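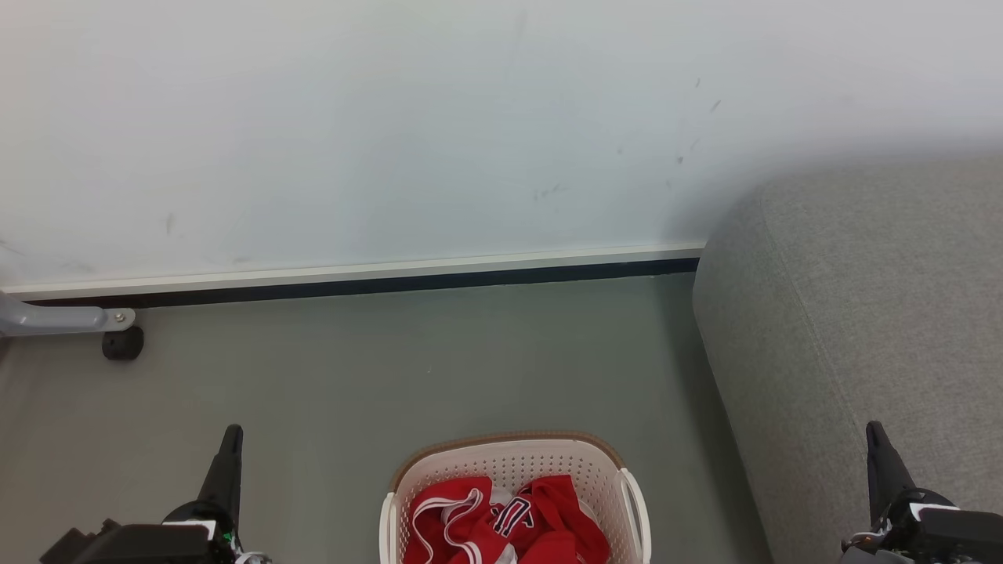 Progress report to the Brinkmann fund
Funuldale shared house, laundry and common room
Thu 20 June

Dear Ms. Kwan,

I am sending you the report on the second part of the work in the Funuldale house. I have tried to keep it short, but some points about money need a longer explanation.

Common room. The gray sofa is now against the wall and it will stay there. In November we had planned to put it under the window, but the residents asked for a free way to the balcony door. The floor is in good condition and I do not propose any work on it this year. The white wall has a few small dark scuffs, also near the sofa. I would like to paint this wall once, at the end, after all the furniture has its final place. The light gray baseboard can remain.

Laundry. Until spring the clean clothes were left on the sofa, and persons who wanted to sit had to move them. We have changed this. Each of the 7 residents now has one day for washing, and the clothes go in a basket on the floor beside the sofa until the owner folds them. The basket is white plastic with small oval holes in the sides. A red garment with white trim and dark navy letters was in it when I made my visit for this report. I have asked that a basket is emptied on the same evening. This rule is followed on most days, less on weekends.

The two old drying racks were repaired by Durkorik in May. The bill was lower than the offer, and I attach it. The washing machine is still making noise in the last minutes of the program. The technician did not find the reason and will come again without extra cost.

Money. From the 2000 euros of this part we have spent 973. The biggest amount was for the shelf and the lamp from Murkalano. The lamp is delivered, the shelf is not. I have written to them and I wait for a new date. The paint is not yet bought, so this line in the table is still zero.

Requests. Please confirm if the remaining money can be used after the summer, as the painting depends on the shelf. I also ask for your permission to buy one more basket of the same type, to be paid from the line for small items.

The next report will include the house rules in their new form, with the comments of the residents.

With kind regards,
Smaranda Pîrvu
House coordinator, Funuldale

Copy: Hok-lam Kwan, Brinkmann fund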